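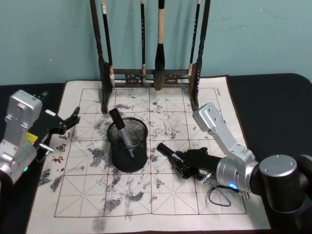
Robots join the brush testers at Zondia

Indcombe, 3/19/26. The stationery firm Zondia has started to use robot arms in its testing room, where brushes and pens are tried on practice cloths. The staff of 10 keep their jobs, but the work is becoming different. "Before, I was handling brushes the whole day," says tester Nabila Ngau. "Now I prepare the table and I write down the faults." Two of her colleagues are in training to programme the arms. The firm will decide in June about a second table.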